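Grarngate bakers told to sell bread by weight
1/28/25

Grarngate's town council wants every bakery in town to price its loaves by weight starting in February, and says shoppers will save money. How much money, it did not say.

The rule would cover 20 shops and market stalls. Councilman Adelmo Zanetti, who wrote it, says loaves sold as "large" have been getting smaller for years. He bases this on complaints from shoppers, though he would not say how many came in or which bakeries they named. 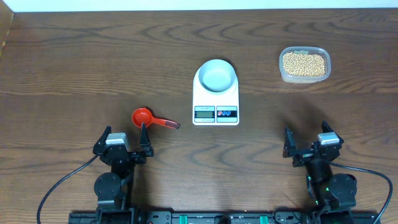 Bakers are not convinced either. Kamol Somboon, who runs the Ako bakery on Jostamgate, said a loaf loses weight as it cools, so the same bread could carry two prices in one morning. The council's answer is that any digital scale will do, even a small white kitchen one with a bowl on top and a few buttons on the front. That may be fine for flour at home. Whether it will settle a fight over a few cents at the counter is another matter.

The council has set aside $4,000 for checks, which has to pay for an inspector, the paperwork and a poster campaign. Vikas Katiyar of Khurana, a flour supplier, called the sum "a nice budget for posters."

Zanetti said the plan has wide support and pointed to a petition with 163 names. The council has not released it - a clerk said it was still being typed up.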